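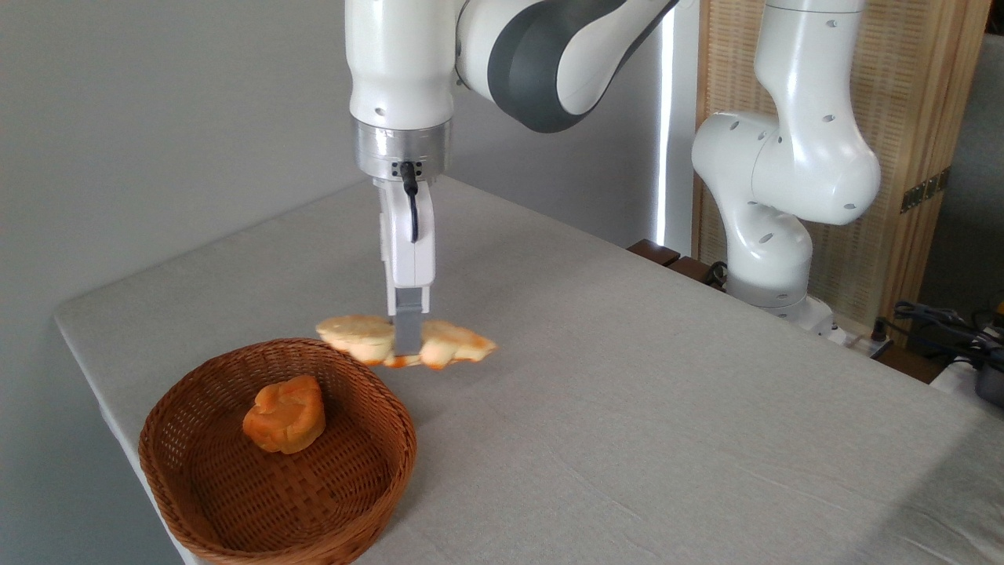 **Ticket 256: crumbs and torn pastry at the breakfast table**
Raised by: Miroslava Tóth
Assigned to: Kwabena Nutsugah
Area: breakfast room, Gedero guest house
Status: closed

**Reported, 7.10 am**

The flaky items are coming apart before they get to guests. The plain rolls are fine. The croissants split along the side and leave bits of crust on the light grey cloth, and we are changing the cloth before the second sitting. Two guests at the window said theirs was "mostly flakes". Basket is the round wicker one with the thick rim. Bread is the usual Lirnine order.

Miroslava

**Kwabena, 8.25 am**

Looked at the delivery crate. Croissants were whole when I opened it, 13 in the top layer, none split. So it isn't the van. Can you tell me how long they stand out before service, and whether they go in the basket with the rolls or on their own?

**Miroslava, 8.40 am**

They come out of the warming drawer at 6.30 and go in together. Rolls at the bottom if there is time, otherwise as they come. First sitting is at 7.

**Kwabena, 11.15 am**

Tried a few things with what was left over.

- Croissant straight from the drawer, picked up by the middle: tore nearly in half.
- Croissant left on a rack until it was cool, picked up by the middle: some flakes, stayed in one piece.
- Croissant left to cool, lifted from underneath: hardly anything on the cloth.
- Roll, any way you like: no trouble.

The drawer was set to 88. Dalibor says it should never be that high for pastry and that somebody turned it up in February when the rolls were arriving cold. I have put it back to the mark on the dial.

Also, the weave on the inside of the basket catches the loose layers. You can feel it if you run a hand round the bottom. I'd like a cloth liner in there.

**Dalibor Ševčík, 12.05 pm**

Liners are in the linen cupboard, second shelf, behind the Vasylenko napkins. There should be 7. They were bought for the old oval baskets so they will bunch up a bit in a round one. Fold the corners under.

Please don't stack croissants at all. One layer, and top up more often.

**Miroslava, next morning, 7.50 am**

Used a liner, drawer at the lower setting, croissants on the rack first. Rolls and croissants in separate baskets. Two split out of the whole first sitting, both from the end of the crate where they had been squashed. Cloth only needed brushing down.

One guest asked for a hot croissant. I warmed it on a plate and took it over.

**Kwabena, 9.30 am**

Good. I'll leave this open for two more breakfasts and then close it. Anqi is changing the card on the warming drawer so it gives one setting for rolls and another for pastry. The old card only says "bread".

**Kwabena, closing note**

No further complaints. Card is up. Three of the liners have a brown stain that didn't come out at 40, so Anqi has put new ones on the next linen order. Brush for the cloth now hangs on the hook by the serving hatch, please put it back there.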